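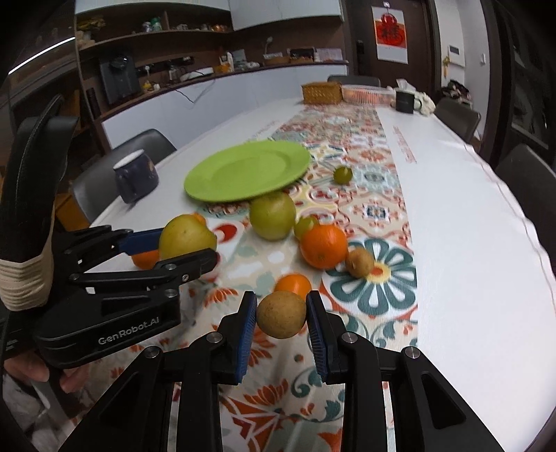 Clastinmont Calendar Inscriptions, transcription set
README, last revised 12/17/25

Read this before you load the table. The set looks tidier than it is, and most of the trouble people have had with it comes from trusting the columns too much.

What is in it

1,281 rows, one per date expression transcribed from published drawings of carved monuments in the Maya lowlands. A date expression can be a full Long Count with its Tzolkin and Haab positions, a bare Calendar Round, or a single day sign with a coefficient and nothing else. The last kind is the most common and the least useful. We kept them anyway so that others could throw them out on their own terms.

674 rows have a Long Count that can be read in full. The rest depend on a Calendar Round that repeats every 52 years, and someone had to decide which 52 years. That someone was usually the author of the original publication, writing before much of the surrounding text could be read. Treat those placements as opinions.

Where it came from

The rows were merged from two older lists. The Sullevstead list was typed from card files and covers mainly stelae and altars. The Oravec list covers lintels, panels and stairways and was built later, partly by copying from the first. The two lists agree with each other very often. This has been cited as a check on their accuracy, which it can't be, given the copying. Where both lists have a row for the same inscription and the same drawing, we count it as one witness.

No stone was examined for this project. Every reading goes back to a drawing, and a drawing is already an interpretation. A worn bar-and-dot number drawn as 7 may well have been 6 with a filler dot.

Columns

id: stable, don't renumber
site: short name as used in the source list, spelling not made uniform
monument: as published
lc: Long Count, five places separated by periods, x for an unreadable place
tz: Tzolkin number and day name
hb: Haab number and month name
cr_ok: 1 if tz and hb can legally occur together, 0 if not, blank if either is missing
greg: proleptic Gregorian date
src: S, O or SO
conf: 1 to 4, see below

Day names follow the colonial Yucatec spellings, because both lists used them. Those are names written down centuries after most of the monuments were carved, in one region. They are handy labels. They shouldn't be quoted as what a carver at a southern city would have said aloud.

About greg

The greg column uses the 584283 correlation. Other values are in use, including one two days later, and people hold to them with some heat. If your argument turns on an eclipse or a Venus date, compute it yourself from lc and say which constant you picked. Please don't cite this file as support for the correlation. It assumes it.

About conf

The conf score was inherited from Sullevstead and extended to the Oravec rows by Isemon, the script that did the merge. Isemon gave every row without a score a 2. So a 2 means either "probable" or "we have no idea", and you can't tell which. We considered blanking them and were outvoted. I would ignore the column.

Known problems

9 rows have cr_ok = 0. Some may be scribal errors on the monument, some are surely typing errors on the cards, and we have not been able to sort one from the other. They are left as found.

Period endings are badly overrepresented. Part of that is real, as these dates were what many stelae were put up to mark. Part of it is that a damaged date is easier to restore if you already expect it to be a period ending. Any paper that finds a "striking preference" for them in this table should deal with that first.

Place-of-zero notation is mixed. The first day of a month is written 0 Pop in most rows and "seating of Pop" in some of the O rows. A conversion was applied in November, and it missed the five-day month Wayeb.

Claims not supported

A web page that reuses this table says it draws on 4,000 inscriptions and shows that the calendar "predicted" the end of the world. The first number isn't ours. As for the second, a cycle of thirteen baktuns comes to an end and another one follows, and there are carved dates that reach far past it.

Corrections

Send the id, the published drawing you are relying on, and the reading you prefer. Corrections that cite only another database will be sent back.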